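The Ferri Reading Rooms: short history of a club house
Student project report, local history module

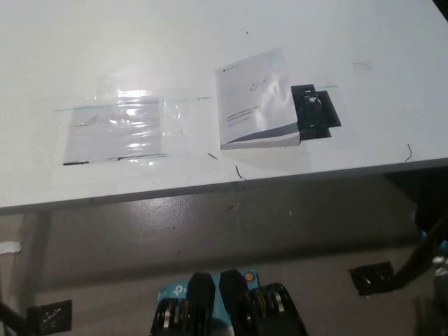 The Ferri Society got its house late. For its first decades the members met over a grain store near the river, paid rent by the quarter and moved out every time the harvest was good. Most of what we know comes from loose papers. Minutes are patchy. Two gaps of several years, no explanation in the later books.

Building the house

Money first. The society sold 400 shares to members, then had to find more when the ground turned out soft on the Peven side. Final roof went on in February, which the minutes complain about at length (ice, a cracked gutter, the wrong slates). The main hall was planned for 700 people. Seems high to us. We paced it out and could not see how, unless the gallery was packed and the doors stayed open.

Use of the rooms

Downstairs: reading room, card room, kitchen. Upstairs: the hall, with a small stage added later. Concerts, lectures, a winter ball. The library list gives 813 titles, mostly travel and farming, some novels that were voted on one by one. Non-members could come to lectures but not to the reading room. This rule was argued over for years and then just stops being mentoined.

After the society

The Irniso company took over the building as offices and put a low ceiling in the hall. Plaster work above it survived, at least on the street side. Later it stood shut for a while. Fisiteo, the present owner, runs it for weddings and evening classes and took the low ceiling out again.

Problems with sources

No architect's drawings found. The share register has 400 numbered lines but a lot of the names were written over, so we can't say who held what. Also did not get to the newspaper archive in time - closes at 3 pm. Dates for the stage are our guess from the accounts, see appendix B. The floor plan in appendix A is ours and not to scale, the back stairs are probaly too wide.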